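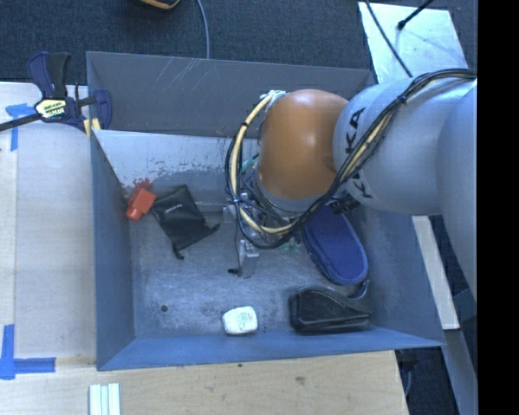
Meine Mutter hatte für die Schublade neben dem Herd ein Wort, das ich hier nicht wiederhole, weil es unhöflich ist und außerdem nur im Dialekt funktioniert. Gemeint war jedenfalls jene Schublade, in die alles wandert, was keinen Platz hat: Gummiringe, der einzelne Korken, ein Schlüssel zu einem Schloss, das vermutlich längst verschrottet ist. Einmal im Jahr, meistens im Februar, wenn draußen ohnehin nichts zu tun war, wurde sie auf dem Küchentisch ausgeleert und aufgeräumt, und wir Kinder durften helfen. Ich habe das geliebt. Man nahm ein Ding in die Hand, drehte es um, fragte »Was ist das denn?«, bekam eine Geschichte dazu erzählt und legte es dann doch wieder zurück.

An diese Schublade denke ich jedes Mal, wenn mir jemand erklärt, in zwei Jahren werde ein Roboter bei uns zu Hause aufräumen. Man hört das ja jetzt oft. Mein Schwager sagt es, die Wirtschaftsseite sagt es, und neulich sagte es sogar der freundliche Herr, der unsere Heizung wartet, während er mit dem halben Arm im Kessel steckte und mit den Fingerspitzen nach einer Schraube tastete, die er gar nicht sehen konnte. Ich habe ihm nicht widersprochen, man soll Leute nicht ablenken, die gerade tasten. Aber ich glaube es nicht, jedenfalls nicht für so bald, und ich möchte gern in Ruhe erzählen, wie ich dazu komme. Ein Feind der Maschinen bin ich nämlich wirklich nicht!

Elf Jahre lang habe ich in Drullberg im Versand gearbeitet, bei einem Händler für Sport- und Haushaltskram, zuletzt als Schichtleiterin. Wir hatten 21 Packplätze und eine Halle, in der es im Winter nach nasser Pappe roch. Im Katalog standen 3.162 Artikel, und ich behaupte, dass ich die meisten davon mit geschlossenen Augen hätte greifen können (wir haben das in der Nachtschicht manchmal um einen Kaffee gespielt, die Hand in die Kiste, Artikelnummer sagen). Wer so eine Arbeit lange macht, vergisst völlig, wie viel die Hände dabei wissen. Ein Stoffbeutel wird an der Falte gepackt und gibt nach, ein glattes rundes Döschen dagegen nimmt man von oben und drückt bloß nicht zu fest. Und eine Einlegesohle, die flach am Boden liegt, schiebt man mit dem Daumen an die Wand, bis sie sich aufstellt. Das hat mir niemand beigebracht, und ich habe es auch keinem der Neuen je beibringen müssen. Nach einer Stunde konnten sie es, oder besser gesagt, sie konnten es, seit sie drei Jahre alt waren.

Bei einem Roboterarm muss das alles von irgendwoher kommen. Der Arm selbst ist dabei, soweit ich es verstehe, das kleinere Problem. Diese orangen und grauen Arme schweißen seit Jahrzehnten Autotüren, und sie tun es mit einer Geduld, die ich nach der Mittagspause nie hatte. Eine Autotür kommt allerdings immer gleich an. Sie liegt nicht halb unter einem Beutel, dessen Kordel sich gerade irgendwo hineinverheddert. In einer Kiste mit gemischter Ware ist jeder Griff der erste seiner Art, und nach jedem Griff liegt der Rest ein bisschen anders da als vorher. Fünf verschiedene Sachen in einer Metallwanne sind für ein Kleinkind ein netter Vormittag. Für eine Maschine sind es fünf Aufgaben, und die weiche ist mit der harten nicht verwandt und die glänzende nicht mit der matten.

Als ich im Herbst mit einer früheren Kollegin die Hausmesse von Mikstead besucht habe, die solche Anlagen für Lager bauen, stand dort ein Greifarm und räumte Kisten um. Wir haben uns davorgestellt wie früher vor die Modelleisenbahn im Kaufhaus, mit Mantel über dem Arm und einem sehr mittelmäßigen Stück Streuselkuchen. Er war gut, das muss ich sagen! Schachteln nahm er zügig, Flaschen auch, und bei einem Plüschtier haben wir beide leise geklatscht. Dann kam etwas Flaches in einer knittrigen Hülle, und er griff danach, fuhr hoch, hatte nichts, griff wieder danach. Der junge Mann am Stand wurde ein bisschen rot und sagte, 200 Griffe in der Stunde seien trotzdem kein Problem. Das mag schon sein. Meine Kollegin murmelte nur, die hätten wir vor dem Frühstück gemacht, und das war natürlich übertrieben, aber ich habe mich gefreut.

Was mich an dem Gerede vom Haushaltsroboter stört, ist die Reihenfolge. Man tut so, als käme erst die schwere Arbeit in der Fabrik und danach, gewissermaßen als Zugabe, das bisschen Haushalt. Wer so redet, hat vermutlich lange keine Wäsche zusammengelegt. In der Halle kann man den Maschinen entgegenkommen: Man schraubt die Kiste fest, klebt den Platz am Tisch ab, sorgt für gleichmäßiges Licht und hält die Leute auf Abstand. Zu Hause liegt der Pullover auf der Katze. Der Teller ist angeschlagen und soll trotzdem behalten werden, er gehörte der Großtante. Und das Blatt Papier auf dem Boden ist entweder Müll oder das wichtigste Bild, das in dieser Woche gemalt wurde, und wehe dem, der es verwechselt.

Eine Leserin dieser Kolumne hat mir vor Kurzem einen Prospekt der Firma Plisine geschickt, auf dem ein schlankes weißes Gerät eine Spülmaschine einräumt. Dazu schrieb sie mit Kugelschreiber: »Wann?« Ich weiß es nicht, liebe Leserin. Ich würde mir wünschen, dass es bald geht, auch und gerade für Menschen, denen die Hände wehtun oder die sich nicht mehr bücken können. Für meine Mutter wäre in den letzten Jahren schon ein Gerät ein Segen gewesen, das nichts weiter kann, als Heruntergefallenes aufzuheben und auf den Tisch zu legen. Sie hätte mit ihm geschimpft und ihm einen Namen gegeben. Dass so etwas mit all dem schönen Geld noch nicht im Laden steht, sollte uns ein wenig höflicher machen gegenüber den Leuten, die es täglich für wenig Lohn tun.

Denn da liegt mein eigentlicher Kummer. Solange alle glauben, das Greifen und Sortieren sei so gut wie erledigt, lohnt es sich scheinbar nicht mehr, die Packplätze ordentlich einzurichten oder die Löhne anzuheben. Wozu noch neue Matten gegen die Kälte von unten, hieß es bei uns, in ein paar Jahren steht da sowieso keiner mehr. Diesen Satz habe ich in meinem zweiten Jahr zum ersten Mal gehört und in meinem elften immer noch. Die Matten sind bis heute nicht da, die Kolleginnen schon, und manche von ihnen haben inzwischen neue Knie.

Ich bin also dafür, dass in den Werkstätten weiter geübt wird, mit Beuteln und Sohlen und Döschen und allem, was sich schlecht greifen lässt. Meinetwegen dürfen sie dafür auch unsere Schublade haben, mein Bruder hat sie beim Umzug komplett in einen Schuhkarton gekippt, mit Korken und Schlüssel. Und bis es so weit ist, hätte ich gern die Matten. In Drullberg werden jetzt vor Weihnachten wieder Aushilfen gesucht, der Zettel hängt seit gestern beim Bäcker, Stundenlohn steht keiner drauf.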